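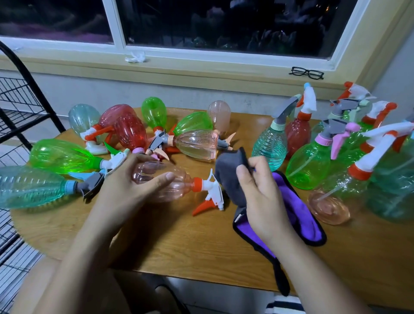

Genalyn Salazar wrote to us that she had kept the same spray bottle for 11 years, since she lived in Cabanatuan, and that she never understood why people throw away a good bottle when only the liquid is finished. We put her words on our first price list, with her permission, and they are still there.

About Sterau

We are a small refill house in Gredmont. We take back used spray bottles, clean them, check the sprayers and fill them again with our own cleaners for kitchen, bathroom and windows. Sterau was started by Polyxeni Stergiou in the back room of a paint shop, with 12 customers and one shelf. Today we fill for households, two schools and a number of small offices.

Our bottles do not match, and we like this. Customers bring green ones, red ones, teal ones, the pale pink that came from a hotel supplier which no longer exists. If the body is sound and the thread is not worn, we keep it in use. You may ask for your own bottle back or you may take any bottle from the shelf, the price is the same.

How a bottle is prepared

Each bottle is rinsed two times and left to drain with the sprayer taken off. Then it is wiped by hand. We have tried to do this part faster, but the bottles with ridges hold a grey line of old soap between the ribs, and only a cloth and a patient thumb will remove it. We use microfibre cloths and wash them after every session, without softener. Softener leaves a film, and the film makes the label slip.

The bottom of the bottle is wiped too. It is the place most people forget, and it is the part that stands on your shelf.

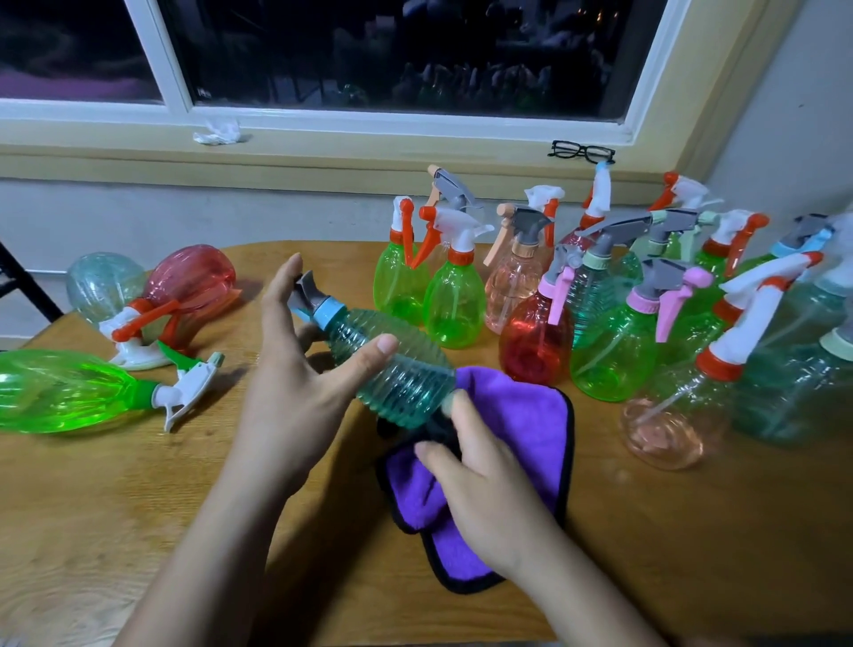 Sprayers

The sprayer is the part that fails first. We try every one with clean water before it goes back. A good sprayer should give mist by the second pull – if it still drips after that, we open it and look at the spring and the small ball inside. Many can be saved. Those which cannot are kept for parts, and a trigger in one colour often ends on a collar in another.

We do not force a sprayer onto a neck that is nearly the right size. It will hold for a week and then leak in your cupboard. If you have lost the sprayer of your bottle, bring us only the bottle and we will find one that fits.

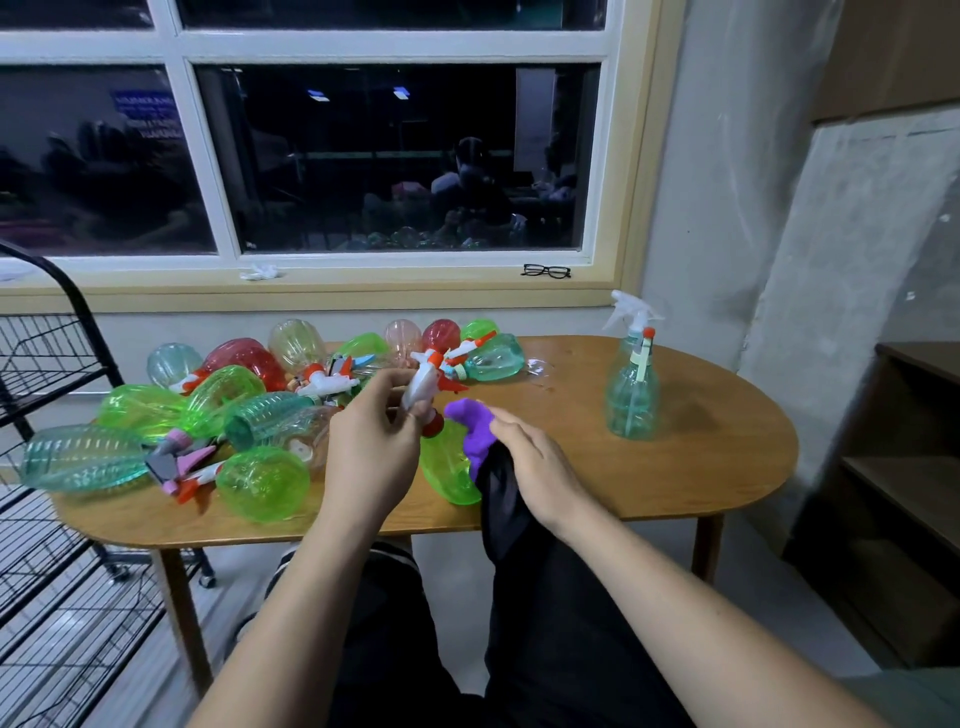
Bottles and sprayer heads on the oval table

What we fill

Our most asked product is Gritiner, a mild scouring liquid for sinks and tiles. It is made in small batches and has a light smell of lemon peel. Please shake it before use. The window cleaner and the bathroom cleaner have no perfume.

Visit us

The counter is open on Saturday from 9 in the morning until 2. Please bring bottles empty and with the old label on, so we know what was inside. We cannot accept bottles that have held garden poison or motor products. For orders of more than 15 bottles, kindly write to us some days before.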